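Setum catalog, talk for the small labels meeting
Speaker notes, version of 1 July 2018

Start slowly. Say good morning, say where I work (Kamstead music archive), say that I will speak for a short time and then we can discuss.

First point. A song page on the internet looks simple: artist, title, album, length, track number. When we took over the old Setum catalog we had 2598 song pages, and we believed the work was mainly to move them. Pause here.

Show the problem with guest artists. The same recording can be on three pages: one with the guest in the title, one with the guest in the artist field, one with no guest. The listener searches, finds the page without the preview, and goes away. We found 112 recordings of this type in the first week of July.

Second point, best-of albums. The old system took the release date from the collection, so a song from the seventies became a song from the year of the collection. Explain that we now keep two dates. Do not go into the database here, people get tired.
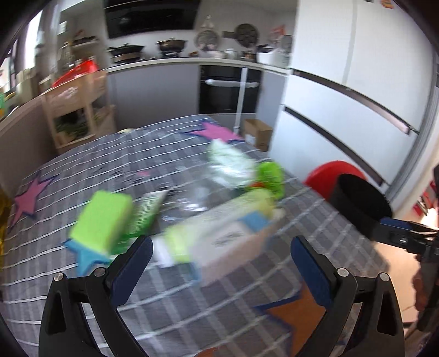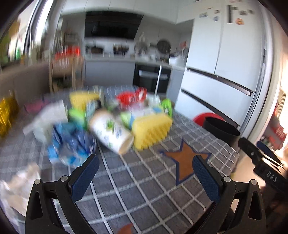
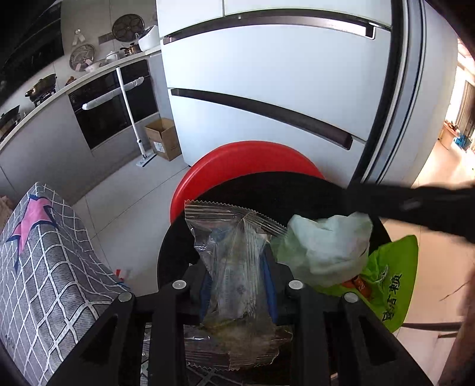
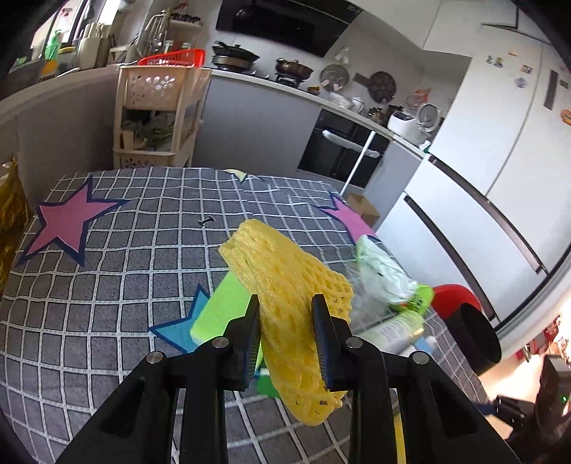
Third point is the names with special letters. Use the Lazarević label as the case. In our catalog it was written with the accent, without the accent, and one time with a question mark in place of the last letter. Each spelling had its own label page. Say the name clearly, and write it on the board if there is one.

Our rule: keep the spelling from the cover of the record, and put the other spellings in a hidden search field. Somebody will ask about Cyrillic. Answer: the same rule, but we have not finished it.

Then the Tovotden test. We chose 100 pages and corrected them by hand, with no script. It took more than 3 hours, which was longer than I had planned. Most of the time went to the track lengths, where the page and the sound file did not agree by a few seconds. We decided to trust the file.

If there is time: previews. Labels ask why the preview begins in the middle of the song. It is an old setting, and they can write to us to change it for each track.

Ask the room: who sends us the track list as a spreadsheet, and who sends a scan of the cover? Wait for the hands. Please ask the second group to stay for the coffee, I have the new form for them.

Questions. Thank the hosts.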